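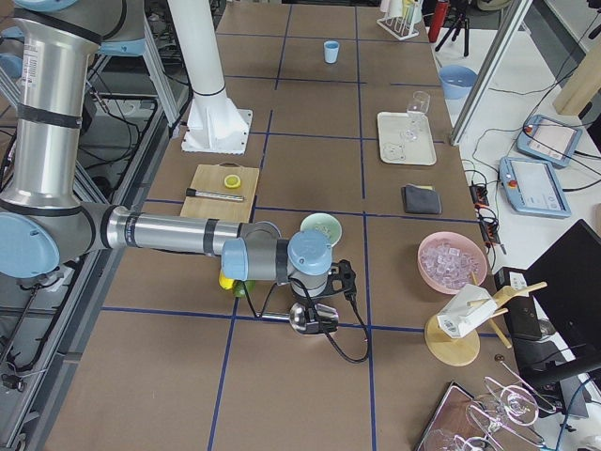

Lemon drinks, the slow way
Fri 3 April

I have been making the same lemon drink since September and I still change something every time. Last time it was the sugar. This time it was the order I do things in, and I think I'll keep it.

The recipe came from Habibur Paul, who used to make it by the pitcher when we both lived in Millitz. He never wrote it down. What I have is a note on my phone that says "lemon, sugar, ice, don't rush the mashing." I make it one glass at a time now, which suits me better. A pitcher goes flat and bitter by the second hour if the peel stays in.

For one drink I use half a lemon, two spoons of sugar, cold water and plenty of ice. I cut the lemon into rounds about as thick as a pencil. Two rounds go into a cup with the sugar and get pressed with the muddler until the sugar looks like wet sand. Then I squeeze in what is left of the half, add the water, stir, and pour it over ice.

Mine is a plain steel muddler with a black cap on the end. I used the back of a wooden spoon for years and it works, but the spoon slides off the peel and you end up chasing the slice around the cup. With the muddler I press down, give it a quarter turn, and lift. Eight or ten presses is enough. Past that the white part of the peel breaks up and the drink tastes like aspirin. 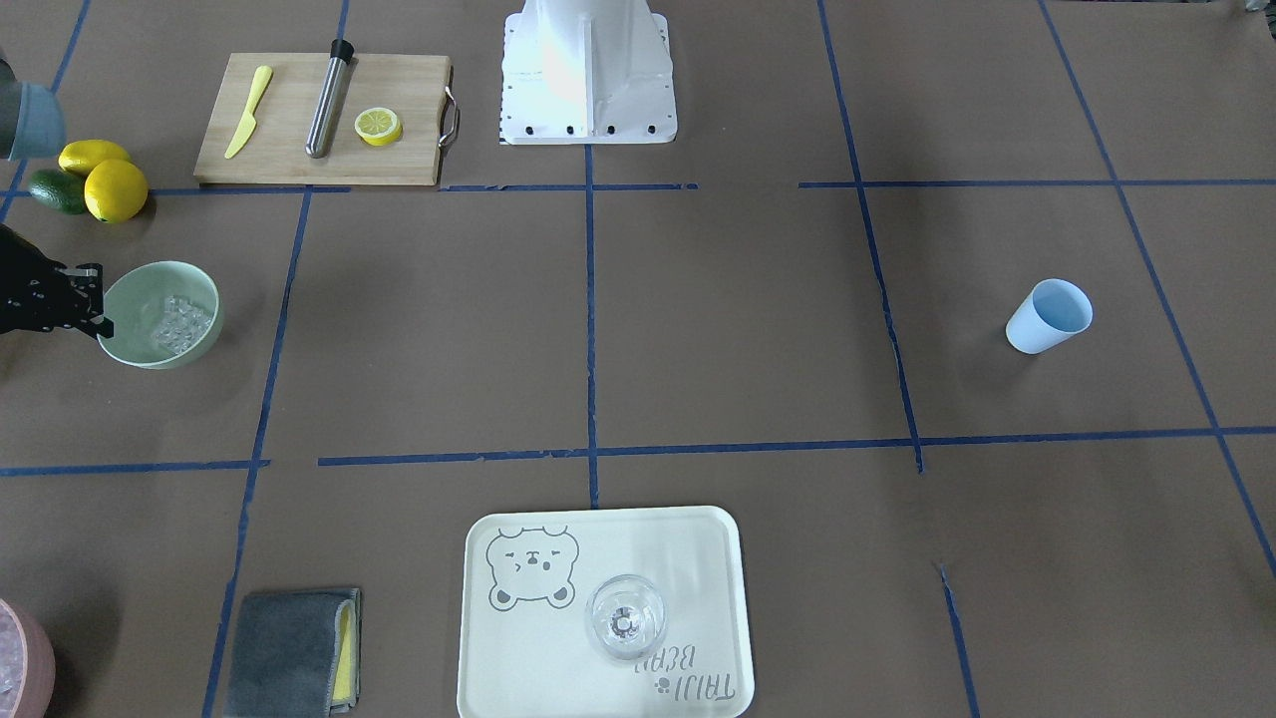 Ice in the green bowl, lemons and the avocado beside it, muddler on the board.

I like the ice in a bowl and not in the freezer tray. It's easier to grab, and I can see how much I have. The bowl needs to be fairly deep or the cubes go everywhere when you reach in. If I'm making more than two drinks I fill it halfway first and top it up later.

The avocado has nothing to do with the drink. I mash one with salt and the last of the lemon and eat it on toast while I'm standing there.

A plastic knife is fine for a soft avocado. I wouldn't try to get neat lemon rounds out of one. For those I use the small serrated knife I bought at Giltley, and I put it back in the drawer as soon as I'm done cutting.

Tumelo Ntuli asked me if it matters what you drink it from. I don't think it does, but I like a wine glass. It holds less than the 16 ounce tumblers I used before, so the ice is still there when I get to the bottom. A tray helps too if you are carrying glasses to another room.

For snacks I put out whatever bowls are clean, with a plastic fork in each one that needs it. The light blue bowl and the yellow fork usually end up together.

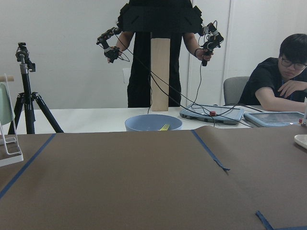

Things I would change

Less sugar if the lemons are the thin-skinned kind. The ones I get at the Radebe market are sweeter than the supermarket ones, and one spoon is plenty.

Mint is good but only a few leaves, added after the mashing.

Sparkling water works if you stir gently and drink it right away. I tried it with ginger once and didn't finish the glass. I may try it again with less ginger.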